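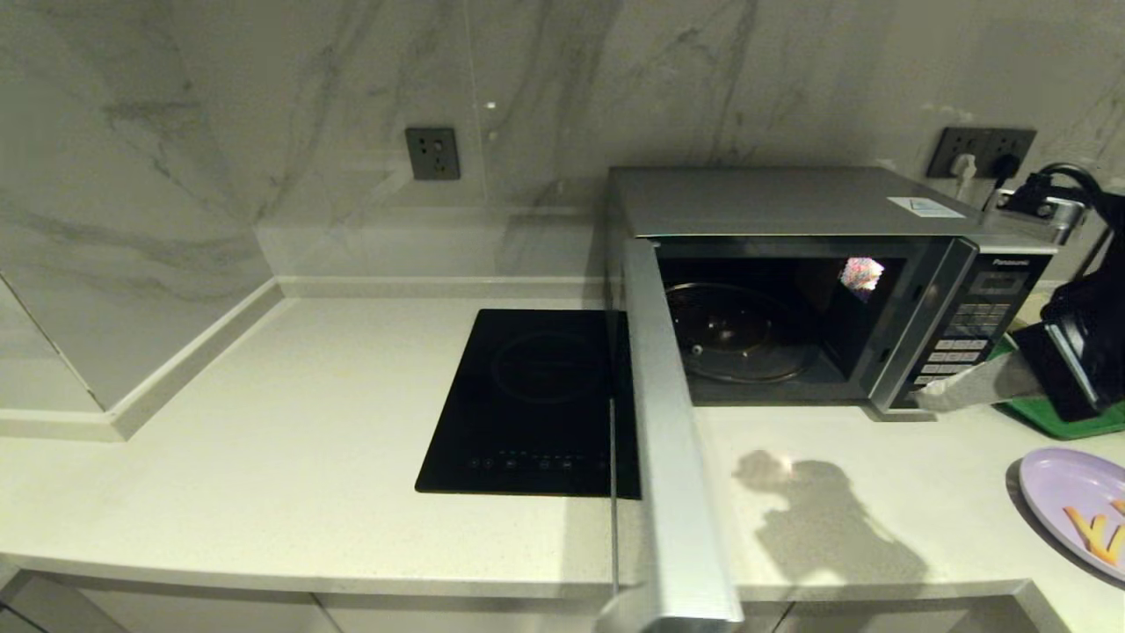 Panasonic microwave with the door open and the turntable in

Old lemon curd recipe, how do I do it in the microwave?
Posted by Piret Ots, Prorkdale

My grandmother made lemon curd every June for the church sale in Stotumwood, and I finally have her recipe card, in her own handwriting, with butter stains and all! The trouble is that she did everything over a double boiler and stirred for what felt to me as a child like the entire afternoon. I have two little ones and I don't get an afternoon. I've read that you can make curd in the microwave, but my first try came out with bits of cooked egg all through it, like a sweet lemon scramble. I used 3 eggs, a cup of sugar, the juice of the lemons and a stick of butter, and gave it 7 minutes straight through on high. Is there a way to do this and still have it come out smooth? And how long does it keep in the fridge? I'd love to bring some to my aunt, who is the toughest judge of all.

tangen_baker
Oh, bless you, we have all eaten that lemon scramble. Seven minutes in one go is far too long. Go in one-minute bursts and whisk well after every single one, right down into the corners of the bowl, where the egg likes to set first. Mine is a 700 watt oven and I usually need five or six bursts, and then a couple of 30-second ones at the end when it starts to look like thin pudding.

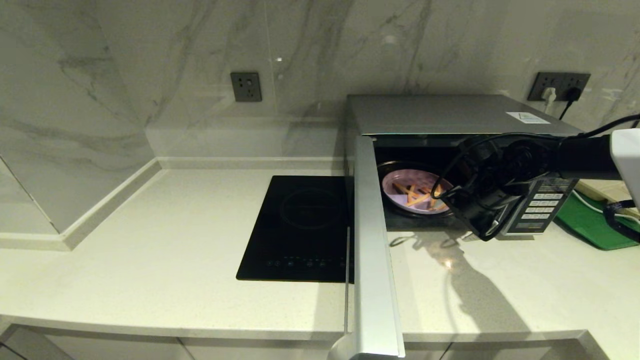
Beat the sugar and eggs together before anything else goes in, then add the juice, then the butter (melted, and let it cool down a bit first). I also switch to half power for the last couple of minutes, which is slower but so much kinder to the eggs. If you have a thermometer, my mother always wanted egg dishes at 160 degrees and I take curd up to 170. Without one, dip a spoon and draw your finger across the back, and if the line stays put you're done. It'll still look runny, and it firms up a lot in the fridge overnight, so please don't keep cooking it! Push it through a strainer while it's warm and any little bits will stay behind. I keep mine a week in a clean jar, and it freezes beautifully too.

Dadau64
just buy a jar, the store kind is fine on toast

marmalade_jo
I agree with everything tangen_baker wrote, and would only add that you should zest the lemons before you juice them (I have forgotten this more times than I'd like to admit, and zesting a squeezed-out lemon is a miserable job). Stir the zest in after straining if you like it, or before if your aunt is fussy about texture. Use a glass bowl twice as big as you think you need, because it can puff up on you. Good luck with your aunt, and do come back and tell us what she said!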